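Home & Bedroom / Reviews / Bedding
Last updated: May

Anow Fitted Sheet Review: Two Months on a Guest Bed

I bought the Anow fitted sheet after the elastic gave out on an old Nastitz set. It comes in five colors and the label says 300 thread count. I ordered two so one could be in the wash. 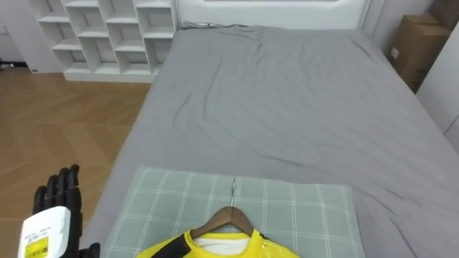 The bed in the small room.

The fabric is plain cotton with a flat, slightly crisp feel. It softened after the third wash and hasn't pilled. Elastic runs all the way around the hem, and the corners stay put overnight. My previous sheet from Mudaliar popped off at the head end every few days.

Sizing is the weak point. The pockets are cut deep, so a thin mattress leaves extra cloth to tuck under. Shrinkage was small. I wash warm and dry on low.

It wrinkles. If you take it out of the dryer late, the creases stay for a day or so. I don't iron sheets, so I live with it.

The gray hides lint well and goes with most pillowcases, including plaid ones. White would show more.

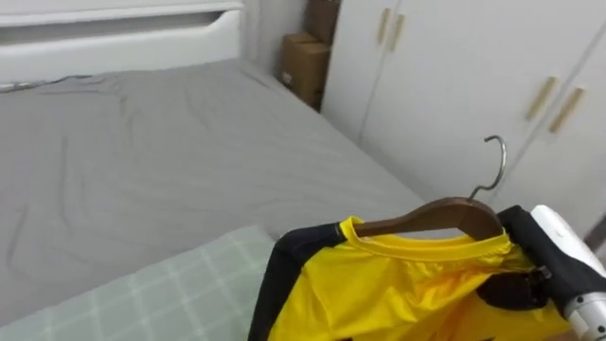

Price and where to buy

I got mine from Jedum, item 3536. Shipping was free on two. Returns are allowed only if the bag is unopened, so measure your mattress depth first. I would buy it again for a thick mattress.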